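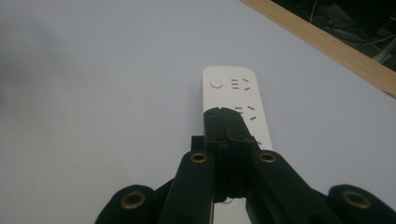 4.2 How a memoir anecdote turns into a headline

I went into this part of the study expecting the gossip sites to make things up. Mostly they don't. What they do is copy, trim and copy again, and by the time a story has been through four or five sites the singer's own hedges have dropped out of it. My sample was 3,447 posts, all of them tracing back to celebrity memoirs, and I read every one (I don't recommend it!).

Take the Destino tour story, which I kept coming back to. In the memoir the singer says a promoter at Zodthorpe "may well have" held back part of the band's fee after an argument over the encore. That's one sentence, in a chapter that is otherwise about bad hotels and a lost guitar. The Ota entertainment page ran it on 6th October with "claims" in the headline and the full sentence underneath, which seems fair enough to me. Jaunzems picked it up from Ota and kept "claims" but lost the sentence. After that it was a free-for-all, and I found 21 versions in which the promoter had simply stolen the money. 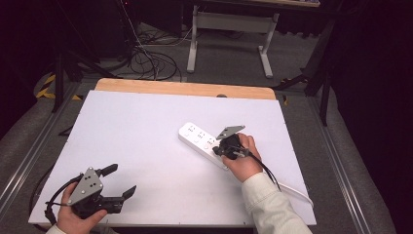 I should say how I decided that one post came from another, as Najwa Jaber asked me this at every single meeting. If a post linked to an earlier one, I took the link at its word. If it didn't, I looked for shared phrasing that wasn't in the book, and odd little slips were wonderful for this — a misspelled venue travels a very long way. Najwa then coded 100 posts on her own without seeing my sheet. We disagreed mostly over the very short ones, where there's hardly any phrasing to share, and I ended up dropping everything that was only a headline and a teaser line.

The hedging words themselves went in a pretty regular order. "May well have" disappeared first, then "says," and "claims" hung on longest, I think because headline writers like it. Quotation marks did something I hadn't planned for. They often stayed put while the words inside them changed, so readers were shown a quote the singer never wrote. 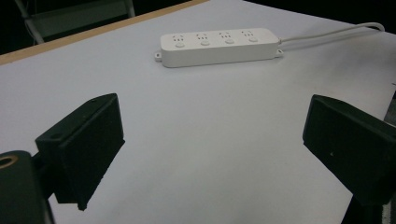
Figure 3. White power strip on a white tabletop.

Follow-ups were rarer than I'd hoped. The promoter put out a statement in January, and only two of the sites that had carried the story went back and added it. Both put it below the comments.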